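Wanted: patient people to drive a robot arm, badly at first

Stuvcombe takes old desktop computers apart for parts, and we would like a robot to do more of it. The robot needs to be shown how. You would sit at the remote controls and steer the arm through the job, over and over, while we record every move, including the ones you'd like back.

The work: hard drives in their caddies, processors, the odd part that sticks. We have 376 good runs so far and want a great many more.

Shifts are 2 hours, afternoons only, through November. Pay is $22 an hour, with a break whenever you start talking to the gripper.

You need steady hands, decent eyesight and a high tolerance for missing a slot by a hair. Gaming experience is fine but earns you no respect from the arm. No degree needed. You must be able to leave a screwdriver alone when the arm is doing something you could do in four seconds.

The bench, from the side and from the gripper:
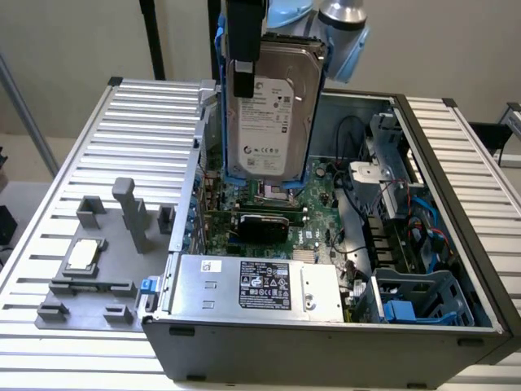
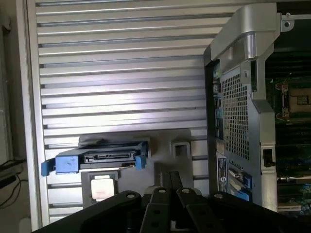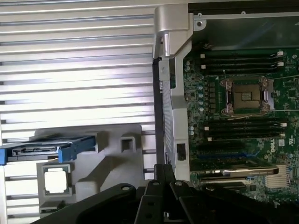
Training takes one afternoon and is paid. We have room for 20 people. Runs that go wrong count toward your hours, so please don't hide them.

To apply, write to the Drundum project desk at Stuvcombe with a few lines about the fiddliest thing you have ever fixed. Photos of it are welcome. Résumés will be read, eventually.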